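Le calcaire, une affaire de patience

À Jullham, l'eau du robinet laisse une trace blanche sur tout ce qu'elle touche. Les bouilloires s'entartrent en quelques semaines, les pommeaux de douche se bouchent par le bas, et les verres sortent du lave-vaisselle couverts d'un voile que le torchon n'enlève pas. Les habitants ont appris à vivre avec. Certains en ont même fait un métier.

Jessie Pringle répare des robinets depuis la fin de ses études. Son atelier occupe un ancien garage derrière la poste, avec un établi le long du mur et des tiroirs à joints étiquetés à la main. L'an dernier, elle a ouvert 366 têtes de robinet. Elle tient le compte dans un cahier, parce que son assureur le lui demande. La plupart n'avaient rien de cassé.

« Les gens m'apportent un mitigeur qui goutte et me disent qu'il est mort, explique-t-elle. Je démonte la cartouche, je la mets dans le vinaigre, je change deux joints. Le lendemain, il repart. »

Le calcaire n'est pas dangereux pour la santé. Il vient des roches que l'eau traverse avant d'être captée et se dépose surtout quand on la chauffe, ou quand elle s'évapore sur une surface. Le bas d'un robinet cumule les ennuis : l'eau y stagne, le savon s'y accroche, et l'éponge passe rarement derrière. Quand une pièce en fer se trouve à proximité, la rouille s'en mêle et le dépôt brunit.
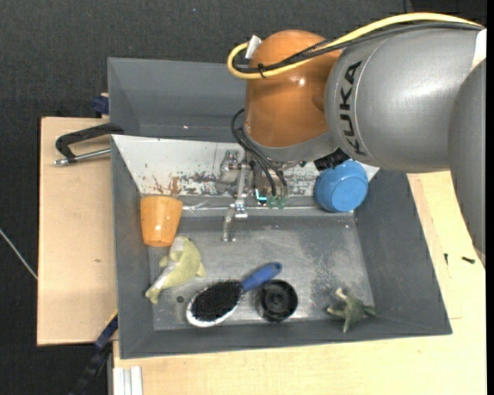
Pour ces coins-là, Jessie Pringle conseille le papier absorbant imbibé de vinaigre blanc, posé le soir et retiré le matin. Sur un joint en ciment ou une pierre calcaire, en revanche, il faut s'abstenir : l'acide attaque le support autant que le dépôt. Elle a vu des plans de travail en marbre perdre leur poli en une nuit. Elle déconseille aussi la laine d'acier sur le chrome, qui se raye et retient ensuite davantage de tartre. Et jamais de vinaigre avec de la javel — le mélange dégage du chlore.

Reste la question de l'adoucisseur. Thulani Makhubela en a fait poser un dans la maison qu'il loue à des vacanciers, près de la route de Laltano. L'appareil lui a coûté 700 euros, pose non comprise, et il faut y verser du sel régulièrement. « J'ai hésité pendant deux ans, raconte-t-il. Puis le chauffe-eau a lâché, le plombier m'a montré la résistance, on aurait dit un morceau de corail. » Il a gardé un robinet d'eau non traitée dans la cuisine, pour la boisson et les plantes.

Jessie Pringle n'en vend pas et n'a pas d'avis tranché. Pour un couple en appartement, elle juge la dépense difficile à amortir. Baisser la température du ballon, détartrer la bouilloire tous les mois et dévisser les mousseurs deux fois par an suffit souvent. Un mousseur neuf coûte le prix d'un café, et beaucoup de clients ignorent que la pièce se démonte.

En décembre, elle animera un atelier dans la salle communale, de 14 heures à 17 heures. Chacun peut venir avec son robinet, à condition d'avoir coupé l'eau avant de le démonter. L'an dernier, un participant l'avait oublié, et sa voisine du dessous est arrivée avant la fin de la séance.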